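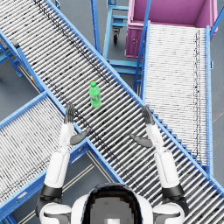

Wonbridge, Jul 20, 2021 – Shops and cafés in Wonbridge will begin to take back empty drink bottles in September, when the town starts a deposit scheme of its own. Customers will pay a small deposit on each plastic or glass bottle and will receive it back at any shop which takes part, also if they bought the drink in another place.

The town council agreed to the plan last week after a long evening meeting. It will run for two years in the first instance, and after that the council will decide if it should continue.

"We have talked about litter by the river for as long as I have lived here," said Gemma Kershaw, who leads the project at the council. "People pick it up every spring, and by summer it is back. We would like that a bottle has some value, so that fewer are left on the grass."

So far eight businesses have signed up. The largest is the Campbell supermarket on Station Road, which will have a counter for returns next to its side entrance. The smaller shops will accept bottles at the till. Drink cartons and cans are not included for the moment, and neither are bottles for milk or cooking oil.

A petition in favour of the scheme was signed by 1467 residents in the spring. It was started by Solomiia Savchuk, a teacher at the primary school, together with parents from her class. She told this newspaper that the children had written many of the letters to the shops themselves.

Not all shop owners are happy. Harpreet Melnyk, who runs a corner shop near the bus station, said she supports the idea but has no room to keep the empties. "My storeroom is already full of full bottles," she said. "If they are collected only once a week, I do not know where I should put them." The council has promised her and other small shops a more frequent collection during the warm months, but the timetable is not ready yet.

The collected bottles will be brought to the sorting hall of Soltodico, outside the town, where plastic and glass are separated before they go on to recycling. The site manager, Normand Thibodeau, said the hall can handle the extra material without new staff. He asked residents to empty the bottles fully and to leave the labels on.

Those who do not want their deposit back can give it to a local cause. The first to benefit will be the footpath group, which needs money to repair around 200 metres of the riverside path after the winter floods.

An information evening for shop owners will be held in the library next month. Residents are also welcome, and questions can be sent to the council in advance.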